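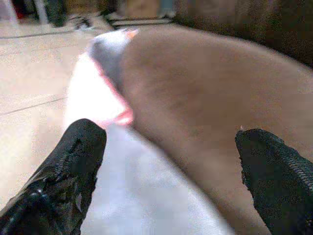

Office of International Partnerships and Area Studies, Hirnside University

Report on the spring visit to the Clerau Centre for Pacific and Southeast Asian Studies

In March a delegation from the Office of International Partnerships and Area Studies travelled to the Clerau Centre for its annual open day for partner institutions. The visit was arranged under the cooperation agreement between the two institutions, which runs to 2030, and was led by Ankit Sengar, Associate Director (Area Studies). The delegation also included two academic staff from the School of Languages and a doctoral candidate in Indonesian history.

The Clerau Centre occupies the upper floors of the former teachers' college, a short walk from the ferry terminal. Delegates were received at 9.15 am in the reading room, where the Centre's director outlined its current program. The Centre teaches 28 subjects across undergraduate and postgraduate levels, with languages accounting for just over half of them. Indonesian and Tagalog remain the largest enrolments. Tetum was reintroduced last year after a lengthy absence and is offered in the evening to accommodate students in full-time employment.

The morning was given over to class observation. Delegates attended a second-year Indonesian seminar in which students prepared oral summaries of regional newspaper reports and then defended their choice of vocabulary before the group. The lecturer corrected very little during the presentations and returned to errors at the end of the hour. Our language staff took a particular interest in this arrangement and have asked for the assessment rubric. A parallel session on Pacific trade policy was well attended, although the room was plainly too small for the group and several participants stood throughout.

The library tour followed. The Garg Collection, donated to the Centre by the family of a former shipping agent, holds 700 maps and harbour charts together with correspondence in English, Dutch and Malay. Cataloguing is well advanced for the charts and much less so for the letters. Access is by appointment and readers are limited to a single box at a time. The librarian confirmed that visiting students from Hirnside may apply for a reader's card before they leave home, a point on which our own handbook is out of date. The entry will be corrected before the next intake.

Lunch was served in the courtyard and gave delegates an opportunity to speak with exchange students now in residence. Their comments on teaching were favourable. On housing they were less so. Rents near the campus have risen, and the university residence gives priority to first-year domestic students. The Centre's mobility coordinator acknowledged the difficulty and undertook to supply a list of approved homestay hosts.

At 2 pm the delegation met the Centre's grants officer to discuss the Skusico Fellowships, which support language study abroad for periods of one or two semesters. The most recent round drew 502 applications from all participating institutions. The officer noted that weaker applications tended to describe the destination at length and say little of the proposed study. Hirnside applicants are advised to attach a letter from a language instructor as well as one from their supervisor - the guidelines require only the latter, but assessors give weight to both.

The final session concerned credit recognition. Hirnside awards credit by semester unit, whereas the Centre calculates by contact hour, and intensive winter courses have on occasion been under-credited as a result. The two offices agreed to prepare a conversion table for consideration by the respective academic boards. Until it is approved, students should continue to seek a written determination from their faculty before enrolling in an intensive course.

The Office records its thanks to the Clerau Centre for its hospitality and for the care taken with the day's program. A return visit to Hirnside is planned for August, when colleagues from the Centre will attend the area studies colloquium and hold individual consultations with prospective exchange students. Consultation times will be posted on the Office noticeboard in July. Staff who wish to nominate a class for observation during the return visit should write to the Office, giving the subject code, room and preferred day.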